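**Unit 6 handout – Who folds the shirts now?**
Instructor: Divya Kandasamy. Read before section. Bring the Endex reading, or at least a convincing summary of it.

Last time we left the Flastville laundry in August, when management announced that folding would be automated and that no jobs would be lost. Both statements held up for a while. The folding tables lost 30 people, all of whom were "moved toward the data." In plain terms, they still handle shirts, but now with a gripper in each hand, so that a machine can learn how it's done.
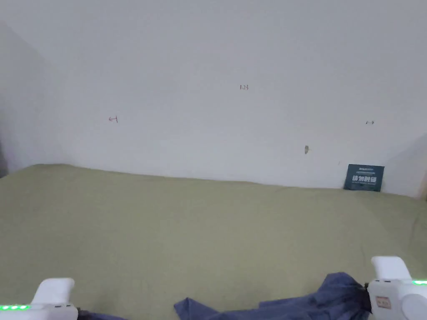
*Fig. 6.1. Dark cloth between two fingers of a hand-held gripper, bunched into loose folds.*

Terms to know:

- **Demonstration:** one complete fold, recorded. The daily target at Flastville is 93.
- **Reject:** a demonstration thrown out by a reviewer. Unpaid until the second month, when somebody asked about it in writing.
- **Tacit skill:** what your hands know and your job description doesn't. Price pays for it by the piece and calls it "content."

Keep the old folding rate in mind – 500 shirts a shift, by hand, with time left over to complain. The new job is slower and gets more supervision, and the title is longer.
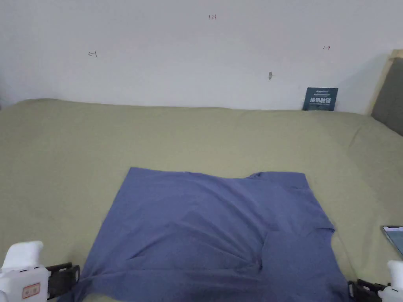
Deskilling is the usual word for this, and I'd like you to be suspicious of it. A folder who has done the work for years must relearn it through a pair of jaws, which is a new skill, if an odd one to put on a résumé. Consider a blue-violet cloth spread out on a bedsheet, with wrinkles all through it and a loose flap doubled over on the right side. Bare fingers would deal with that flap while their owner thought about lunch. With grippers, you have to decide where to pinch. Cititz managers call this "making the knowledge explicit." The folders' word for it won't be on the exam.

For section:

1. Flastville has 1084 demonstrations on file from one worker. Who should own them?
2. Should a reject be paid at the full rate? Argue the side you dislike.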